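The Workroom Clear-Out, in Pictures
Posted 15 Jan 2019

Every January I decide the workroom at Wondstead will become a place where a person can find a pencil. The building went up in 1811 and I suspect some of the clutter came with it. I gave the job 2 days and a budget of 75 dollars, most of which went on sandwiches.

The rule was simple: clear the work surfaces first, argue about the shelves later. Plywood is a forgiving thing to work on. It takes a scuff, keeps it, and goes on being a board, with all that grain to look at when you should be sorting screws.
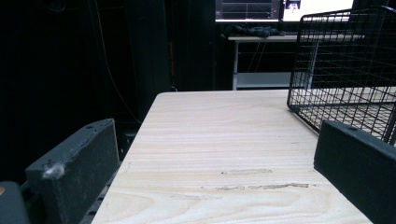 Wire baskets were Arif Wanigasekara's idea. He holds that if you can see through the sides of a thing, you will be too ashamed to fill it with junk. I have owned mesh baskets before and my shame has limits, but black mesh does look businesslike, and it shakes out easily over the trash.

Still to come: the shelves, and the drawer marked "Chidiac - keep," which none of us has opened since we moved in.

Photos may be reused with a credit to Wondstead.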